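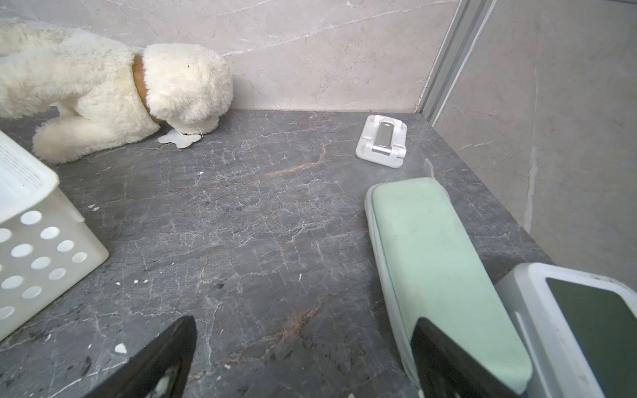
Urnby perforated basket, white, large

Product code: URN 3,760
Sold singly or in boxes of 96

A rectangular plastic basket with round holes through the side walls and a smooth, solid floor. Suitable for worktops, shelves and deep cupboards. People buy it for soft toys, phone stands, chargers, zip cases and the other odds and ends that collect on a counter by the end of the day.

The corners are rounded and the top rim is thicker than the walls, so it is comfortable to lift when full. There is a handle notch cut into the end.
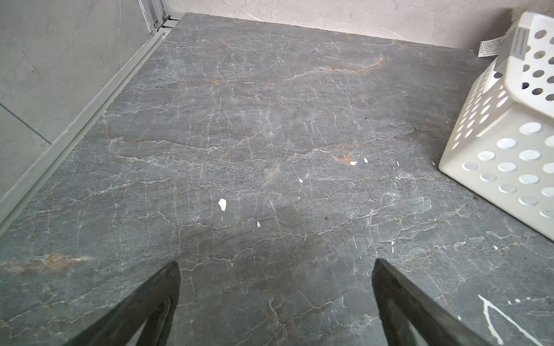

Use on stone and marble-pattern surfaces
The base has no feet. On polished stone it will slide if pushed, so lift it when you move it. Grit caught underneath can mark a soft stone, and we suggest wiping the counter first. If you want the basket to stay put, Drotex non-slip liner can be cut to size and laid under it. The liner is sold by the metre and is not included.

Cleaning
Wash by hand in warm soapy water. An old toothbrush is good for the holes. Not suitable for dishwashers. Small tags and threads on soft toys can catch in the side walls, so tuck them in before you lift a toy out.
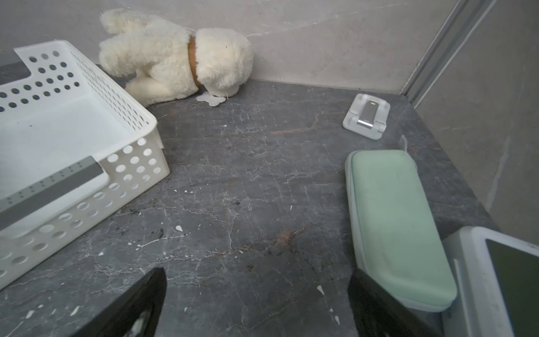
Larger toys can go in on their side. For a shelf, allow a little room above the rim so that you can get a hand in without pulling the whole basket out.

Delivery and returns
Stock is held at our Riihimäki warehouse and at the Itville shop. Unused baskets can be returned within 90 days. Orders of full boxes are handled by Damian Zwahlen on the trade desk. For questions about sizes or matching lids, ask for Junpei Sakai. Lids are due back in stock in December.

Page last updated 15 July 2022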